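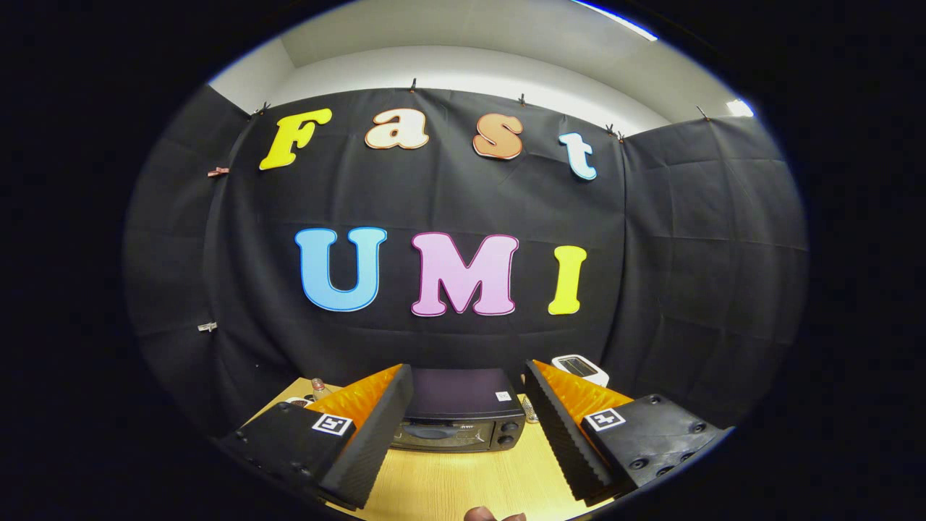
EVENT DISPLAY, UNIT 4
Dark cloth and big letters: notes to go with the session
Joanne Clegg

Read the Olova chapter before the session if you must, but read it with a pencil. It says a lettered backdrop "transforms any room." I have hung a good number of these and the room was still the room. What a dark cloth does is hide a wall you don't want to look at and give pale letters something to stand against. Those are modest jobs and worth doing properly.

1. The cloth

Black is the usual choice for yellow, cream, pink and light blue lettering, and I have no quarrel with that. My quarrel is with the claim that black hides creases. It doesn't. Fold lines from storage catch the light, and a cloth kept in a square bundle will show you a grid of them. Steam it, or roll it on a tube after use. The Nomik leaflet says creases "drop out overnight." I would like to know in whose house.

Several panels are easier to handle than one huge sheet, and they let you carry the dark around onto the side walls. Check the joins from where people will stand.

2. Clips

Small clips along the top edge will hold light cloth. Whether they hold it for a whole day depends on the weight of the fabric and what they are gripping, so test before you trust them. Dark clips disappear against dark cloth. Pink and white ones don't. Some designers mind this a great deal. I think it matters in photographs and hardly at all in person.

3. Letters

Puffy, cartoon-style letters with an outline read well from a distance. The outline does most of the work: a pale letter with a white edge goes soft, while a cream letter with an orange edge stays crisp. Try both before believing me.

Two short rows, the second larger and centered under the first, are easier to set out than one long line. Narrow letters such as I are the nuisance. Space by eye, from the back of the room, with a second person moving the letters. Equal gaps on a ruler rarely look equal.

Mixed colors are cheerful, and they are also the first thing a nervous beginner reaches for. Ask what each color is for. "It looked plain" is an acceptable answer, but write it down.

4. For next time

Bring a sketch of a two-row sign, seven letters at most, with clip positions marked. The Kong templates are allowed, though I have yet to see one with sensible spacing. Cloth samples are in the Cokach box by the door. Please put them back rolled.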